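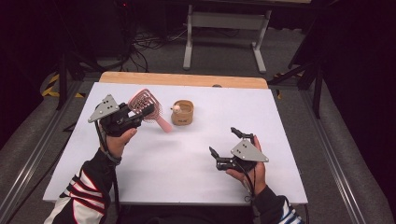

Lights won't bring a single player back, a reader wrote under my last post, and if the club has money to burn it should mend the showers first. I've had a few replies along those lines since I wrote that Skondcombe were thinking of putting proper floodlights on the bottom pitch, so I'll go through it at more length.

For anyone who doesn't play, Skondcombe is a two-team rugby club with a ground on Aden Road. The top pitch is where the first team play. It's well drained, flat enough, and has no lights. The bottom pitch has the old lights, two poles on the clubhouse side, and from November until the clocks change everything we do in the evening happens within reach of them. That means a strip along one touchline and a bit of the 22. The far side is dark. If a kick goes over there you send someone with a phone.

The strip gets wrecked. By January it's a trench, and then we play second team matches on it. I turned my ankle there two winters ago and missed six weeks, so I'm not neutral.

The proposal is for 4 new masts on the bottom pitch, two each side, from a firm called Mutel. They did the hockey club's car park and a school somewhere over the hill. The quote gives an average of 200 lux over the whole playing area. I had to look up what a lux was. I also went over to another club on a training night with a meter I'd borrowed, to see what the number looks like on grass, and it's plenty. You can see the ball out of a scrum and you can see who you're about to tackle. At the moment our readings drop off to nothing before you reach the middle of the pitch.

Now the showers. I agree they're bad. Two of the heads on the away side give you a trickle, and the home side goes cold if you're in the second half of the queue. But there is already some money put by for that work, separately, and the plumber is waiting on a part of the wall being opened up in the summer. Doing the lights doesn't delay it. I should have said so in the first post.

On whether lights bring players back, the comment might be right. I don't know. What I can say is what I've seen at training. In September we regularly have enough for a full contact session with both squads. By the middle of December we're down to the same dozen or so people doing passing drills in a line, as that's the shape of the space we've got. Forwards can't do lineouts properly when the thrower is in the light and the jumper isn't. The backs don't run a move from one side of the pitch to the other until spring. Someone who has driven forty minutes from work to do that tends to find something else to do the week after. Some of it is the weather, and we can't buy weather.

There's also the women's side, who at present train at the leisure centre on the plastic pitch and pay by the hour. They would rather be at Aden Road. With the whole of the bottom pitch lit, both squads could be out at the same time, half each, and the hire money would stay in the club. I think this is the strongest argument and it hardly came up at the meeting.

The meeting was long. 116 members are entitled to vote and a decent number of them turned up, more than come to the AGM. Most of the talk was about money. We have 3000 pounds in the ground fund that could go towards it now. The remainder would come from a grant we haven't got yet and a loan we haven't applied for, paid off over several seasons. A few of the older members remember the last loan, for the clubhouse extension, and how tight things were while it was running. Subs went up twice and the bar stopped doing food. That's a fair thing to bring up.

I asked whether we could do it in stages, with two masts on the dark side first and the old poles kept going on the near side. Mutel say it's possible, but the cable trench is the dear part and you'd want to dig it once. You'd also have two different kinds of light meeting in the middle. I'd still like to see a price for it. We've asked, and it hasn't come.

The neighbours are the other thing. There are houses along the far side of Aden Road and their back bedrooms look straight over the bottom pitch. The new lamps point down and are supposed to spill a lot less than ours, which are basically tilted at the sky. The plan is to have everything off by half past nine. One of the residents came to the meeting and was reasonable about it. She was more bothered by parking on the verge, which I can't blame on the lights, and which I've done myself.

In other news, Conceição have confirmed they're coming over again at the end of the season. If you weren't here last time, they're a touring side who played us on the top pitch, beat us comfortably and then sang until the bar shut. They're bringing enough for two teams, so we need both pitches in good order and more beds than we've got offers for. If you have a sofa and can put up with a prop on it, put your name on the sheet by the kit room door. Most of them speak better English than our front row.

A note on the second team as well. The away match that was called off for frost is going to be played as an evening game in April, at their place, kick-off at quarter to seven. They have lights, of course. Meet in the car park at half past five and bring both shirts, as we don't know yet which colour they'll be in.

I've turned comments back on for this post. I switched them off on the last one when it got on to the subject of the raffle, and I'd like to keep that out of it this time. If you play for another club that has put in new lights, I'd be interested to know what your electricity bill did afterwards. It's the one figure in the quote I don't trust — it assumes three hours a week, and I can't see us sticking to that once we've got them.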